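Search reviews Go

Last updated 25 Jul 2024
By Phyllis Kershaw

Plumix napkin holder, gray plastic. Short review, I have a room to finish.

Bought it for the guest room, where napkins had been living in a pile. Second one I've tried. The Rorketti I had before was wire and tipped over if you breathed on it. The Plumix is boxier, upright sides, light to pick up. Sits flat. It does the job.

Gripes. The sticker on the front. It's on there good, and I'd rather not go at it with a butter knife. Also thin napkins flop. Fold them or they lean out the sides and the whole thing looks messy ten minutes after you fill it. I went through a pack of 200 testing this, so I do know. 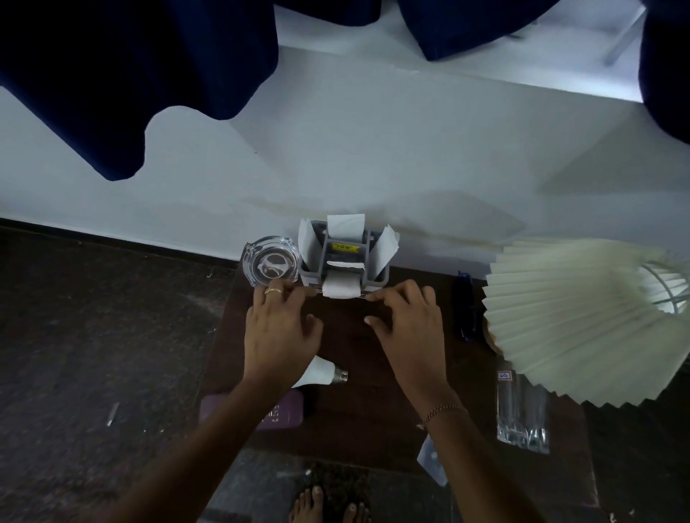 Palaniappan disagrees about the flopping – says pack it tighter and they stand up fine, and that a half empty holder is always going to look sad whatever you paid for it. Fair. I tried it tighter. Better, but then you pull one and three come out.

Where to put it: low and near the bed. I had it on the windowsill first and kept knocking it off with the curtain. A nightstand works if the top isn't crowded. Lamp, glass, holder, done. Everything else goes inside, spare bulbs included, becuase a guest shouldn't have to go looking for those.
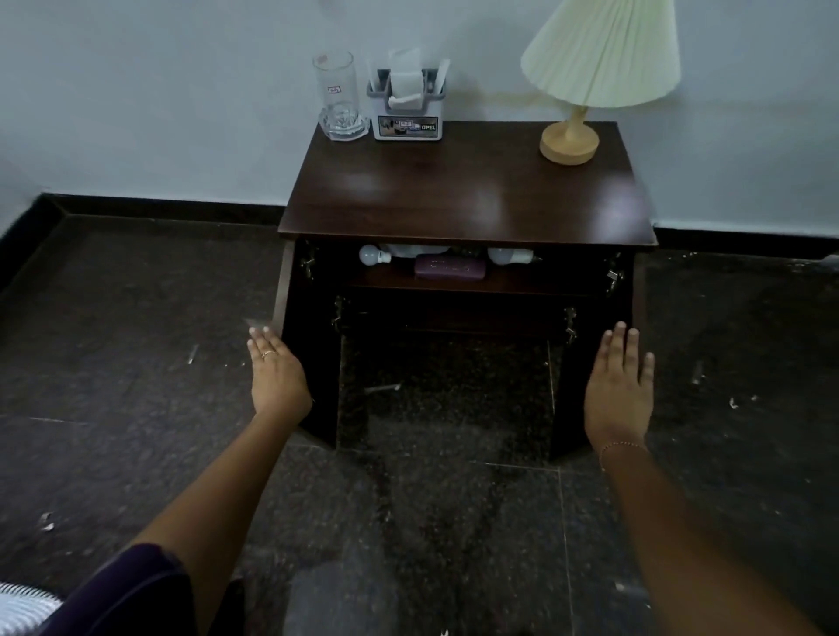
The nightstand is a Bukum by the way, since I'll get asked. Two doors, one shelf. Fine for small stuff. Shiny top shows every fingerprint, so keep a cloth handy. I wouldnt put anything heavy in the bottom.

Back to the holder. Paid 8 dollars. Would I pay it again, yes. Would I pay 34 for the fancy one in the same aisle, no – it's napkins. Wipes clean with a damp rag, no corners that trap crumbs so far. Will update in September if it cracks.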